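Open day at Prarkemen, Cillitz
May 6, 2019

I went to the Prarkemen open day because Natnael Ambaye had a spare ticket and because the letter promised "a new way of thinking about the things beside your sink". I own one mug and two toothbrushes and have never felt the need to think about them at all. The train to Cillitz takes 78 minutes and there is no buffet car.

Arriving

Sign-in was at a folding table by the goods entrance. My badge said 324, which would have impressed me more if the car park hadn't been half empty. Kekeli Agbeko met our group and took us up the back stairs. She was good company and answered most things straight, though "we're still looking at that" came up whenever somebody asked about price.

The talk

Nineteen slides, most of them about clutter. The claim is that people keep a tidier washbasin if every small object has one obvious place to go, and that makers of bathroom goods have spent years selling bigger and bigger trays to people who needed smaller ones. I can believe the second half. The first half rests on a survey the company did itself, and when a man near the front asked who had been surveyed he was told it would be in the July report. He wrote that down. So did I.

There was also a long stretch on the Wokel range, the one they hope to have in shops next. Lots of talk about "calm". I'd have swapped all of it for one plain answer on how you clean the bottom of a narrow cup once toothpaste has dripped into it. Natnael asked exactly that and got a leaflet.

The work tables

Upstairs was better, as it usually is once the slides stop. The tabletop I liked best was pale butcher block with darker streaks in it, far nicer than anything in my kitchen. On it was a small black holder with toothbrushes in it and a few little clear plastic bits, and further back a canister with a white lid, wipes by the look of it. As a display of the calm bathroom it was modest. One brush leaned well out to the side, as mine do at home, and I took some comfort from that.
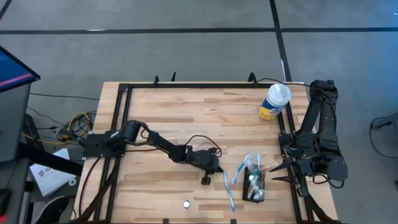
Lunch and the shop

Sandwiches from Ristić, the bakery over the road, and easily the best thing I was handed all day. The shop is a cupboard with a till. I looked at a soap dish, turned it over, and put it back.

Would I go again? If they publish the July report and it names its sample, perhaps. Natnael bought a holder and says he'll let me know how it is to clean. Take the earlier train if you go, as the afternoon group missed the work tables altogether and only got the slides.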